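Clulix: Learning to Grasp Bar Handles from a Wrist Camera
Student project report, spring term

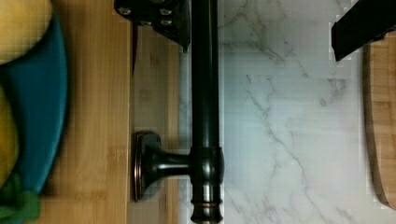

Our second reader asked in the first review whether a wrist view alone could tell the policy how far away the bar is, and suggested we report failures by approach distance as well as by total count. We followed that suggestion, and the results section is organized that way.

1. Goal

The project looks at one step of a kitchen task: getting a two-finger gripper into place on a long bar handle. Bar handles are thin and often glossy, and the surfaces near them vary a lot from one kitchen to the next. We wanted to know if a small policy trained only on wrist camera images could line up the gripper on either side of the bar without a depth sensor.

An earlier class project, Dirnen, used a fixed camera across from the counter. Its main problem was that the arm hid the handle during the last part of the approach. We moved the view to the wrist for that reason. In the wrist view the bar can run the full height of the image, with the gripper parts near the top, so the bar and the hardware can be compared directly.

2. Method

We recorded 98 demonstrations by hand guiding the arm. Each one starts with the gripper open and ends when the operator marks the fingers as placed. We did not clear the counters before recording. Fruit, bowls and cutting boards stayed where they were, and materials such as wood and marble appear behind or beside the handle.

The policy takes the current image and the last gripper pose and outputs a small change in pose. We trained two versions:

Version A uses the full image.
Version B uses a crop centered on the space between the fingers.

Both were trained with the Bezerra training scripts from our course, using the same settings. Labels were checked in Pullik, our viewing tool. Demonstrations where the operator bumped the handle were kept in the set if the fingers still ended up in place.

3. Results

We ran 48 test approaches with each version. A run counted as a success if the bar was between the fingers and the gripper could close without moving the base of the arm.

Version A failed in 8 runs. Most of these were long approaches, and the usual error was that the gripper stopped short. The sideways alignment was good even in the failed runs. On short approaches the policy rarely had trouble.

Version B did worse than Version A. The crop removed the mounting posts and the edges of nearby objects from many images. With only a plain length of bar in view, there was little to show how far the gripper had moved along it. We had expected the crop to help by removing clutter, and this was the opposite of our guess.

Dark handles with a shiny finish gave uneven results. Reflections along the bar changed as the arm moved, and in several recordings the predicted pose shifted back and forth before settling. Lowering the exposure made this a little better. We did not have time to retrain with the new exposure setting.

4. Limits

All handles in the set were mounted vertically. We did not test horizontal drawer pulls or round knobs. The success check covers placement only, so it says nothing about pulling the door open. Success was also judged by the same people who recorded the demonstrations.

5. Next steps

The first change would be to add a short history of images to Version A, so that the policy can use motion to judge distance. We also want to record more long approaches, which make up a small part of the current set. The recordings and the split file are in the Clulix folder on the course drive, and the Version B weights will stay there until the end of term.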